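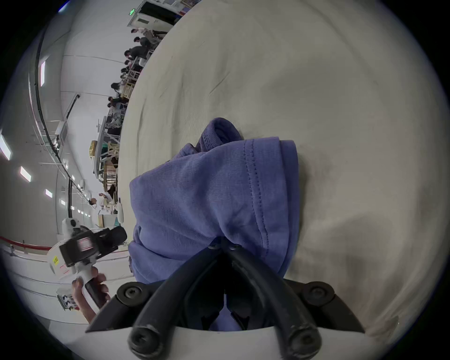 Greer Cowie
Product Manager, Institutional Textiles, Callholm

Hakus Table and Bench Felt, Heavy Grade

Category: Workroom Supplies > Surface Coverings > Table Felts and Undercloths

The Hakus heavy grade felt is a cut-to-length undercloth for sewing rooms, costume departments, museum textile stores and school workrooms. It is laid over a table or bench and covered with a washable top cloth, so that garments and yard goods can be sorted, pinned and pressed on a surface that gives slightly under the hand and does not slide. Callholm has supplied the Hakus range to institutional customers since the closure of the Dudum mill shop, and the heavy grade replaces the former Dudum No. 2 in all current price lists.

The felt is made from needled wool with a proportion of recycled fiber. Because the recycled content varies from one production lot to the next, small differences in shade should be expected. Customers covering several tables in one room are advised to order the full length at one time and to ask that it be cut from a single lot. Shade differences do not affect performance and are not accepted as grounds for return.

Widths and lengths

The heavy grade is supplied in one width, 60 inches. It is sold by the running yard, with a minimum order of two yards and a maximum continuous length of 90 feet. Longer runs are supplied in two pieces with squared ends. The cut edges do not fray and need no binding, although many customers prefer to bind the front edge where it meets the apron of the table. Allow six inches of overhang on each side if the felt is to be tied or tacked beneath.

Top cloths

A top cloth is required wherever steam is used. The Keogh cotton top cloth is made to match this width and is hemmed on all four sides, with tape ties at the corners. It is offered in natural and in white. Natural is recommended for general sorting and mending; white is preferred where pale or undyed goods are being examined, and it shows loose dye at once. New top cloths should be washed before use — an unwashed cloth will shrink in the first laundering and may then pull the felt out of square.

Care

Vacuum the felt with a brush head each week in regular use. Do not machine wash. Spills should be blotted promptly and the area left to air with the top cloth removed. Pins are the usual cause of damage, and a magnet should be passed over the surface before the cloth is changed. In storage, the felt should be rolled on a tube and wrapped in clean cotton or acid-free paper. Folded felt will take a crease that may not press out.

Wool felt is attractive to moths. The heavy grade is supplied untreated at the request of our museum customers. Workrooms without a pest monitoring program should inspect the underside at regular intervals, giving particular attention to the overhang.

Ordering

Orders are accepted from schools, theaters, museums and registered workrooms. Stock lengths are shipped on receipt of a purchase order. Quantities above 500 yards are made to order, and the mill accepts such orders once a year, in January. Sample squares are available on written request and need not be returned.

Prices shown in the current list apply to orders received from July 1, 2026. Earlier quotations for Dudum No. 2 will be honored in the Hakus heavy grade at the quoted price, provided that the original quotation number appears on the purchase order.

Tags: felt, undercloth, sewing room, textile storage, pressing

Shares: 14 | Comments: 0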